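I have been putting off writing this one, partly out of embarrassment and partly because I wanted the bruise to my pride to fade first. But Seul-gi Wi, who edits this newsletter and is far more patient than I deserve, has asked twice now, so here goes.

Back in September we had a bad grip on a kitchen task. I say "bad grip" because that is what went into the log, two words, typed by me. The arm, which we call Hakala, was supposed to pick up a ceramic mug by its side, lift it, and set it down on a tray at the other end of the counter. It had passed in simulation 200 times out of 200, and I was so pleased with that round number that I sent it to my mother. On the real bench it closed on the mug, decided it had hold of it, and lifted away with one finger under the rim and the other pressing on nothing much. The mug went over the edge and broke on the floor, a foot or so from where Cristóbal Ojeda was standing in his socks (he had taken his shoes off because they squeaked and he is a considerate man). He got a small cut on his ankle. It could easily have been a worse one.

Now, when a thing like this happens, everybody wants to find the broken part, and so did I! We had the fingers off that same afternoon. Calum Gunn checked the motor current and the calibration and even the cable, which he has distrusted for as long as I've known him. Everything was fine. The trouble was a line in the control code that treated "the fingers have stopped closing" as meaning "the fingers are holding something." Most of the time those are the same. With the mug sitting a little crooked, they weren't, and the arm had no way to tell the difference and no instruction to wonder.

What bothers me is that our simulator could have shown us this any day we liked. We had set it up so that the mug always started upright, facing the same way, in the same spot. I did that myself, to make the early runs go faster, and then I forgot I'd done it. When Sun-ja Jin finally let the starting position wander, the same code dropped the mug 4 times in the first 139 runs. She brought me the result with a cup of tea, and I was grateful for the tea.

So my opinion, for what it's worth, is that those of us who work with these machines have gotten much too fond of the pass rate. I think a pass rate ought to travel with a plain note saying what was held still while it was measured. I also think somebody should sit down and watch the runs, really watch them, from the wrist view as well as from the nice wide one. The wide view is flattering. From the wrist you get the fingers and whatever bit of kitchen they happen to be pointed at, and you find out how little there is to go on.
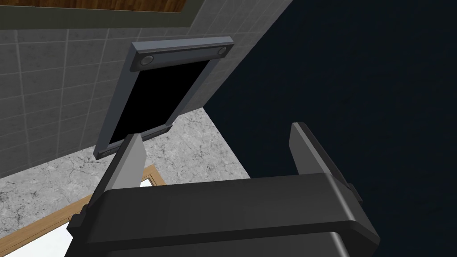
Anderson Nogueira disagrees with me on this, and I want to be fair to him. He says people get bored after twenty minutes of watching and stop noticing anything, and that the time would be better spent writing checks that never get bored. He's right about the boredom. I watched 314 runs over the following weeks and I'm sure I daydreamed through a good many. But I did catch two lifts that scored as passes and made my stomach turn over, with the mug swinging from the tips of the fingers, and no check we had at the time would have flagged either one.

We've since done both, his way and mine. The arm now makes a small test lift and waits before it goes any higher, there's a mat and a low rail along the front of the bench, and shoes stay on. Cristóbal bought himself a quieter pair. The log entry has been rewritten too, and it runs to a page and a half, with my name next to the part about the starting position.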